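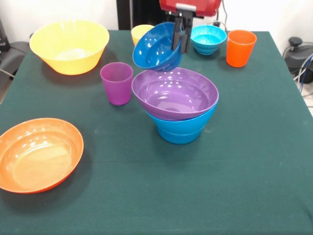

1/ Plastic bowls and cups: what stacks and what doesn't

Luuk Schouten, Suvdale. A thread on mixed plastic tableware, the kind you end up with after buying two or three sets in different years.

2/ Six bowls, three cups. The big yellow bowl is the largest of the lot, so it's the natural bottom of any pile. On the green felt the purple one went over the cyan one instead, and its rim sticks out past the bowl underneath. That pile takes up more shelf than it needs to.

3/ General rule for bowls: widest at the bottom, then down in size. If two look the same size, try them both ways around. One way usually drops in further.

4/ Look at the walls before you look at the colors. The cyan bowl and the small turquoise one have ridges and steps in the sides. The purple is wide and shallow. I sort stepped bowls and shallow bowls into separate piles and only combine them if the cupboard is really short on space.

5/ Cups go in their own stack. The purple see-through one and the orange-red one are both tapered, and tapered cups generally go inside each other fine. Push gently. If you press down hard you'll be twisting them apart at breakfast.

6/ Stuck cups: cold water in the top one, stand the bottom one in warm water for a minute, then twist. Don't use boiling water on plastic.

7/ Tane Hoani replied last time that he keeps everything by color, one full place setting per kid. That works if you have full sets. I don't. My cupboard at home has a Katene bowl with no matching cup and two Anik cups with no matching anything.

8/ Shelf height matters more than shelf width with this stuff. The shelf I use has 35 cm of clearance. I still stop at six bowls, any more and the kids pull from the middle.

9/ Dry them properly first. Plastic holds on to water longer than china does, especially in the steps and under the foot. I leave mine upside down on a rack overnight and stack in the morning.

10/ Lay it all out before you start. Spread out on a flat surface you can see the sizes, and any cup that has wandered into the bowls is easy to pull. I do this every October with the whole cupboard and it takes one cup of coffee.

11/ A cloth under everything helps - less sliding, less noise. Green felt is good for this, and bright plastic shows up well on it. Cyan, yellow and orange are easy to find at a glance. Dark purple takes a second longer.
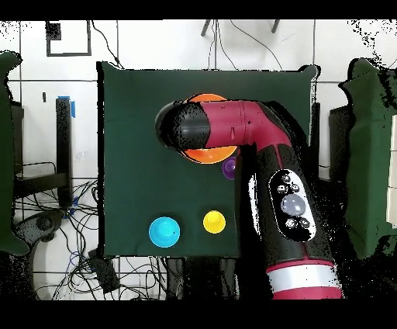 12/ Question I get a lot: can you store the cups inside the bowls?

You can, and it saves a little room, but then you have to lift the cups out every time somebody wants a bowl. I only do it for the camping box.

13/ Scratched bowls: light marks are fine by me. Deep scratches that hold food after washing, I move the bowl to the craft shelf for paint water and beads.

14/ Next thread is lids. I have a drawer of them from the Clundau market and so far two fit something.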